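I'd never been to a comedy bingo night before I met Savita Katiyar, and within ten minutes of sitting down with her I'd agreed to go to one. She's like that!

Savita runs Jukar, a touring quiz-cabaret that rolls into town in July with two hosts, a brass trio and a lot of daft hats. "It's a quiz where the wrong answers score more," she told me. "People get very cross, then very good at it." 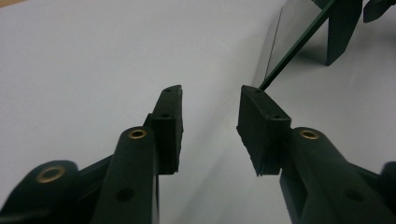 Two green fingers, a pale background.

The other host is Dinesh Awasthi, who does the singing. I asked how they'd met. "On a ferry," she said. "He was murdering a sea shanty and I joined in — badly." They've done 99 shows since, and the hundredth will be ours.

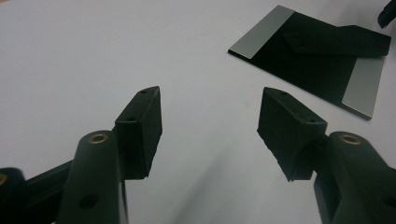
Green arms with a brass-coloured ring on the left one.

So what should a first-timer expect? "Noise," said Savita. "Come in a group, sit near the front and don't revise." There's a round done entirely in mime, and a raffle she refuses to explain (I did try). 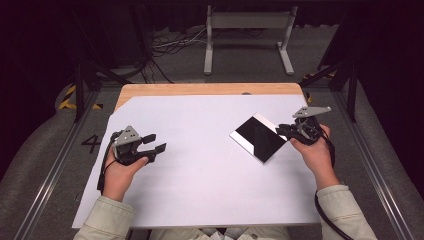

Tickets for Jukar are going faster than Savita expected, and she's thrilled. I asked if she'd ever make the show a bit more high-tech. "No chance," she laughed. "Give me a big sheet of white paper over a table, like that one, and a fat marker pen. That's my scoreboard." I'll be at the front with my sister, getting everything wrong.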